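How I freshen up a mattress (and the bedroom floor while I'm at it)
Dec 15, 2023

I used to clean our mattress only when something got spilled on it. Then my friend Sunita Agarwal stayed over in September, sneezed all night, and I got properly into it! The whole job takes me a morning, mostly waiting, and all you need is bicarb, a dustpan and brush and a vacuum.

Step 1: Strip the bed
Everything off, protector included, and straight in the wash. I do ours at 60 but check your labels. Open the window too, even if it's freezing. 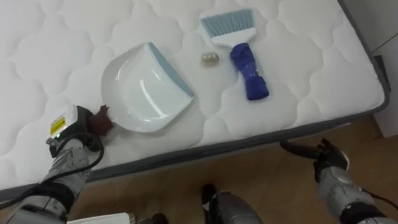 Step 2: Brush it over
Go from the head end down in short strokes. Quilted tops hold crumbs and fluff in the stitching, so follow the seams (slow, I know, but oddly soothing). 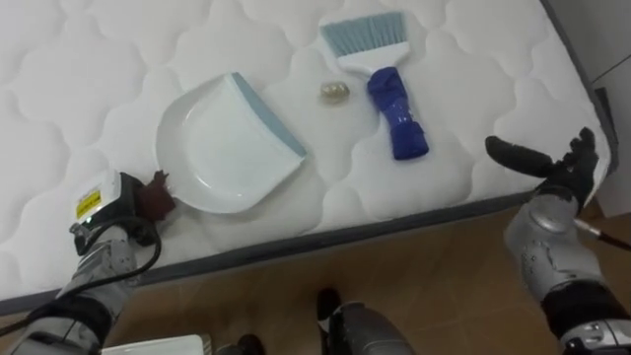
Don't press hard or you'll just push the grit further in. If you've got pets, a slightly damp rubber glove lifts the hair beautifully.

Step 3: Bicarb
Sieve 200 g over the top. I leave it for 2 hours, longer if I forget, and have lunch. Any marks get a dab of washing-up liquid in cold water first, then time to dry.

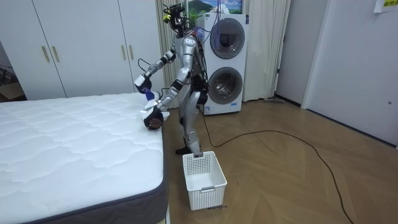 At the edge of the mattress.

Step 4: Vacuum
Use the upholstery nozzle and go over it twice, sides as well. Kuldeep Pal next door swears by a handheld one, but mine clogged with powder within minutes, so I'm sticking with the big one.

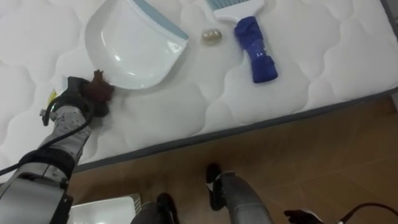 Dustpan and brush on the quilted top.

Step 5: The floor
Do this last, because bicarb gets everywhere. Vacuum first, then a well-wrung mop along the grain. Let the mattress air until bedtime if you can bear it, then clean sheets on!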